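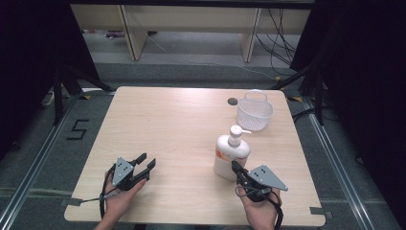

A parent in our first year told us she had driven past three other music schools to get here, and that her son complained the whole way until he was handed a cello. He stayed with us until he finished Year 12.

Category: About Us

Brorkley Strings is a community music school teaching violin, viola, cello and double bass to children and adults. We opened with 2 teachers in a rented hall on Mateo Street and moved to our present rooms on Siddiqui Road four years later. We now have 20 teaching staff, most of them part-time and most of them still performing.

Lessons run for half an hour or an hour. Beginners can hire an instrument by the term, and we keep quarter-size and half-size violins for the little ones. Ensembles rehearse after school from 4 pm — the adult group starts later, once the car park clears.

We don't audition for places. Students who want to sit exams are prepared for them, and those who don't can play in the Vellon Ensemble, which gives a concert each term. Enrolments for the new year open in January.

Shares: 1,032
Comments: 4

Related
Term fees and instrument hire
Choosing the right size violin
Joining the Vellon Ensemble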